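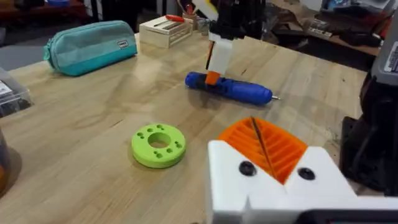
Wrist camera view from one arm, with the other arm's orange fingertip on the blue electric screwdriver.

Projects > Plomgate > Progress reports > Gripper comparison

May
Erzsébet Dobos, for Godfrey Urio at Anwood

Work since the last report has gone into the finger comparison on the two-arm bench. We set out to test 3 finger pads on the same parts and the same tools, and two are finished. The third, the softer pad from Burkimport, has been fitted but only has a morning of runs behind it, so I have left it out of the totals.

The finished pads are the flat one and the ribbed one. Between them we logged 1363 grasp attempts. The ribbed pad dropped or lost its hold on 132 of these and the flat pad on rather more; Vilmos Oláh is still going through the flat pad logs, as some attempts were recorded twice after a controller restart. I will send the corrected figure once he has it.

The electric screwdriver remains the hardest item. It is heavy at one end and the body is rounded, so a grasp a little off centre lets it turn in the fingers. Lime-green printed discs are easier if the arm takes them by the rim. When a finger goes for the central hole it tends to push the disc along the table. The zipped pouch went well with both pads and we will stop testing it.

Camera: the small wrist camera does the job for approach but the housing and pad take up a lot of the lower right of the picture. Azlan Santoso has drawn a bracket that moves it outwards. We would like to print that before the soft pad runs start properly, and repeat a short set with the ribbed pad so the results can be compared.

Controller: we moved both arms to the Jakab controller. Setting it up took longer than planned, mostly cabling. Béla Szalai has written up the steps and they are in the shared folder.

Spending on this part of the work stands at roughly 2855 pounds, mainly pads, fixings and the second camera. No extra money is needed at this stage.

Next period:
- finish the soft pad runs
- fit the new camera bracket on both wrists
- try handing the screwdriver from one arm to the other

Could you confirm whether Anwood still wants the raw logs as well as the summary tables? They are large and we would need somewhere to put them.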